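Topic: Laundry task for the Fevdale student challenge, where do we even start with the arm?
Replies 10 | Views 1,156

Hi everyone! Our student club is doing the household round at Fevdale in December and we picked laundry, partly because it sounded fun and partly because the pick-and-place table was already taken. The rule sheet says the robot has to get clothes out of a front loader and into a basket on the floor, with no human touching anything after the start beep. We've been at it for two weeks and I've got opinions already, so I'm starting a thread.

First thing we're fighting over is the basket. Half the club wants to lift it by the handle, drive up to the washer and set it down, and the other half wants to nudge it along the floor. I'm in the lift camp. The gripper has two skinny fingers and I think they're made for a handle like this.

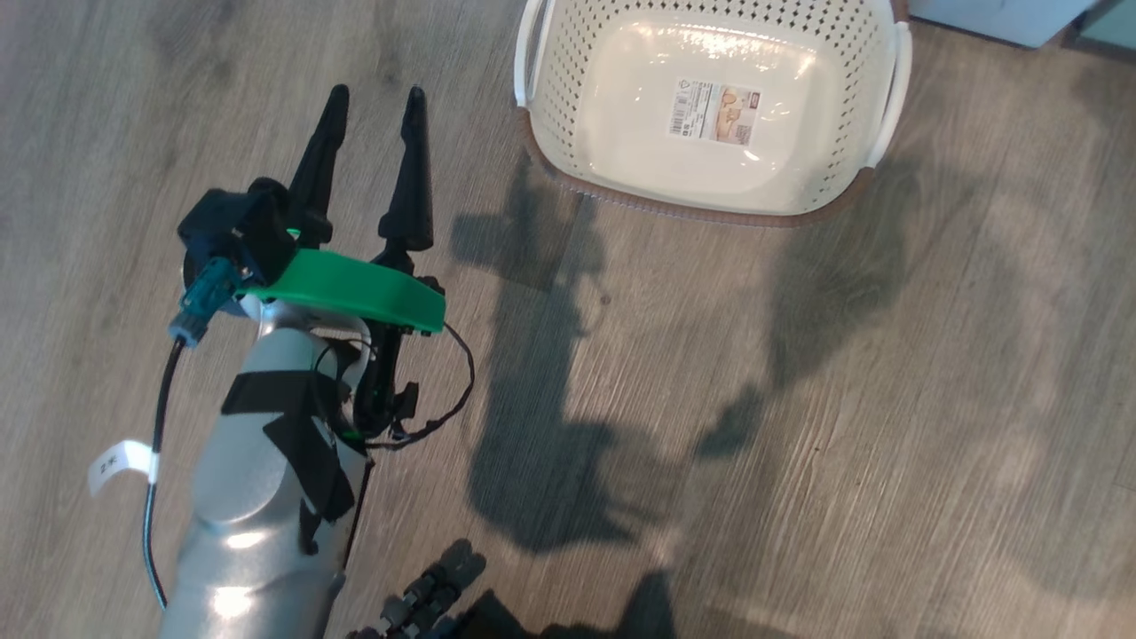
Issa Obeidat
Club build lead

So, things I already know we have to fix. The wiring on the arm is a mess of black tape and loops, and I want a proper sleeve on it before anything snags (yes, I know, I've said this at every meeting). The green printed bracket is version one and I'd like the next one a bit stiffer. And the shadow! The overhead light throws the arm's shadow all over the floor, and our basket detector hates it. We named the detector Siriwan and Siriwan gets very confident about shadows.

Has anyone dealt with that without buying a pile of lamps?

Reply from dryer_lint_dan
Train on the shadows. Seriously, drive the arm around over bare floor at different times of day and throw all of it in as negatives. We did this last season and it took one boring Sunday. Don't mess with the lights, the judges won't let you move theirs.

Reply from mo_torque
Disagree with Dan a little. More data helps, sure, but if you've got a camera on the wrist as well, just let the head one do the rough search and hand over to the wrist once you're close. Way less shadow trouble from down there. Also, push the basket. Lifting it is showing off.

Reply from Issa Obeidat
Ha, okay, it's maybe a bit of showing off. But if you push it, it can twist, and then you've got the long side where you planned for the short one and your whole drop pose is wrong. We do have the wrist camera, so I'll try the handover. My thinking for the second half is that the basket goes right up against the front of the washer, door above, fingers coming in over the top. Then anything the gripper loses on the way out has a decent chance of landing in the basket anyway.

Reply from mo_torque
Right up against it? How does the door open? You've got a big round door that swings, and a basket parked in front of it.

Reply from Issa Obeidat
The rim's lower than the door, at least on our machine. I'd measure on yours first though! The part that worries me more is seeing the clothes. Once there are drops and smears on the glass, the camera picks up reflections and water along with the laundry, and we were hoping to count items through the door before opening it. Now I think we open first and look second.
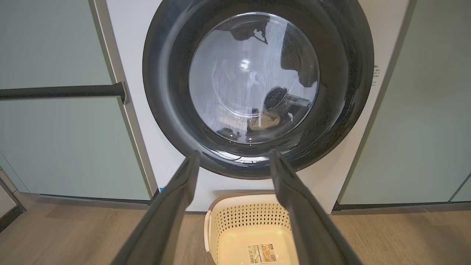 Pornthip Nilsuwan
Open first, yes please. We lost most of our round last year trying to be clever through the glass. And I'm sorry but I'm with the pushers on the basket. A light plastic one slides fine, and if it twists you just bump it straight from the other side. Lifting means a grasp, a carry and a release, and every one of those can go wrong before you've touched a single sock.

Reply from dryer_lint_dan
Counter to that: pushing on a wood floor is great until the arena has a rug. Has anybody seen the floor plan yet?

Reply from Issa Obeidat
No floor plan yet, the Fevdale people just say "typical home." Thanks for that, very helpful. Pornthip, how did you do the reach into the drum? Our planner (we use Kalon) keeps giving me an elbow pose that goes straight through the cabinet next to the machine.

Reply from Pornthip Nilsuwan
Put the cabinets in as solid boxes and make them fatter than they really are. Then back the base up a little and come in straight. Ours looked silly but it didn't hit anything. And go for whatever's closest to the door, don't let it pick favorites at the back.

Reply from sockdrawer77
Can I ask a dumb question, does it have to close the door afterward? Our team's been practicing that for a month and now I can't find it in the rules.

Reply from mo_torque
It's a bonus, 2 points. Bottom of the scoring page.

Reply from Issa Obeidat
Two points?? Okay, we're skipping it until everything else works. I'll try both basket methods at the next meeting, ten runs each, and post the numbers here. If pushing wins I'll admit it, but I'm still fixing the wiring first.

Shares 2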